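Stestavine Recorder – Set-Up Guide
Section 3: Recording your first examples in a furnished room

Read this section before you power up the arms. Veson, the learning system on the other end of the cable, will copy whatever you give it, including the part where you got annoyed and rushed. A little planning saves a lot of deleting.

This section assumes you have finished calibration (Section 2) and that the Tultden control handles are paired and charged. The sample task is "Colombo", our name for the garment and hanger routine that ships with the software. You may record something else, but Colombo is forgiving and the laundry has to be dealt with anyway.

3.1 Preparing the room

1. Choose one bed, one rack and one garment. Brightly colored clothes are easiest to pick out when you review the footage later.
2. Pull the fitted sheet reasonably smooth. It does not need to pass inspection by anyone's mother.
3. Place the robot within arm's reach of both the bed and the rack. If it needs extra height, stand it on a rigid platform that sits flat on the floor. A mattress is not a rigid platform.
4. Route all cables away from the feet – the robot's and yours.
5. Leave ordinary furniture where it is. Wardrobes, boxes and curtains are part of what Veson has to learn to ignore.

CAUTION: Keep the emergency stop in your hand or on your belt whenever the arms are live. A stop button on a shelf across the room is a decoration.

3.2 Checking the views

6. Open the Views tab. You should have a live picture from the head camera and another from the fixed camera.
7. Tilt the head until the work surface fills a good part of the picture. Expect the garment and the rack to come and go as the head moves.
8. Set the fixed camera far enough back to show both arms and the feet. Losing the top of the robot is acceptable. Losing a gripper means starting again.
9. Record a few seconds with the grippers out of the head view. The software uses this clip as its background reference.

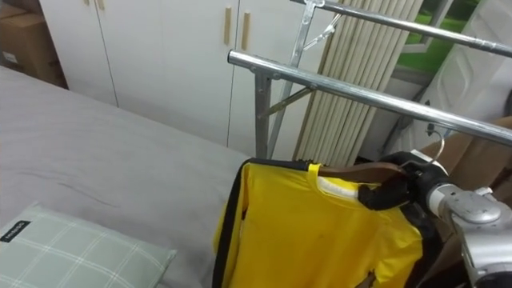
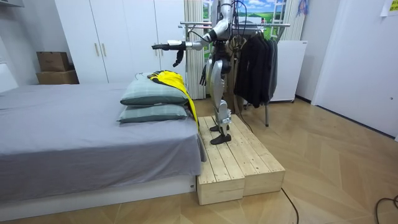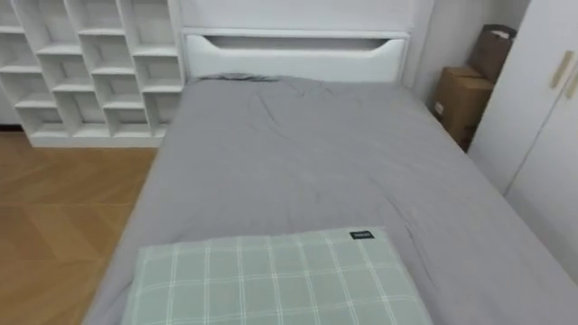
Fig. 3-1. Colombo task. First: head view, gripper on the hanger. Second: fixed view, one arm out over the bed. Third: head view with no grippers showing, as in step 9.

NOTE: The two cameras need not agree on what is interesting. Veson is given both and makes up its own mind.

3.3 Recording an example

10. Move the arms to the home position and wait for the steady tone.
11. Press Record on the left Tultden handle. The tone stops.
12. Carry out the task at a calm, even pace. When gripping a wooden hanger, take it near the hook and let the garment follow.
13. If you fumble, keep going for a moment and correct it. Recoveries are useful. Swearing is not recorded, there being no microphone.
14. When the garment is where you want it, open the gripper fully, back away and press Record again.
15. Mark the example Keep, Recovery or Discard. Discard is there to be used.

The recorder closes a file automatically at 3000 frames. If you run into this limit, you are moving too slowly or have forgotten to press Record the second time. We have done both.

CAUTION: Do not reach in to straighten the garment while the light on the handle is red. Besides the risk to your fingers, Veson may conclude that a human hand turns up at this point and wait for it.

3.4 How many is enough

A first set for Colombo is 288 kept examples. That will sound like a lot until you have done them, at which point it will sound like a great deal more. The set we ship with the software holds 3636, and you are welcome to mix yours in with it (see Section 5).

16. Between examples, change something small: turn the pillows, shift the hanger along the bar, drop the garment in a fresh heap.
17. Change the starting position of the robot once per session, then repeat steps 6 to 9.
18. Stop when you are tired. Tired examples look fine on the day and dreadful in April.

3.5 If something goes wrong

Steady tone never comes: an arm is not at home. Check the wrist joints first.
Hanger slides along the bar: slow down on release and open the gripper before pulling back.
Garment falls off the hanger: mark as Recovery if you got it back on, Discard if you kicked it under the bed.
Head view frozen: reseat the camera plug at the neck, then restart the Views tab. Files recorded while the view was frozen cannot be repaired.

Continue to Section 4, Uploading and Labeling.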